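Home Notes Tooling Archive Contact
Search this site Go

Planners should fail out loud

At Branby we maintained a motion planner that returned a trajectory for every request. When the goal was infeasible it relaxed the tolerances and returned one anyway. I argued against this in September and lost. I still think the default is wrong.
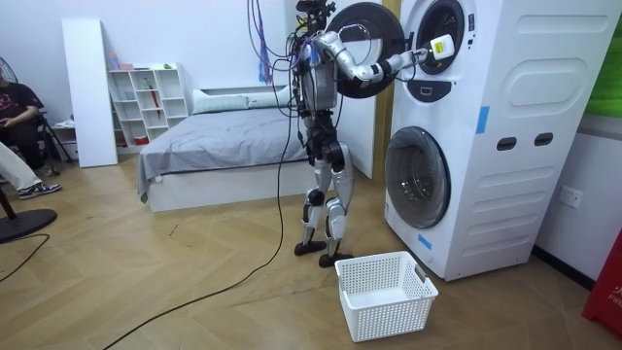 A relaxed tolerance is a decision, and the caller should make it. In our stack the grasp module assumed 3 mm at the goal; the planner would hand it 25 and report success. Contact tasks suffer first. With the gripper at the rim of an open drum and the round door swung back across the robot's head and shoulder, the clear space is small and the collision model has to include the door at its present angle. If it does not fit, I want an error code.

Perla Rosales, who wrote the Naltomik scheduler, objects that callers ignore error codes. Some do. Then the fault sits in the caller, where a log will show it. A silent fallback took us 30 hours to trace.

Return the failure, with the violated constraint named. Put relaxation behind a flag, off by default.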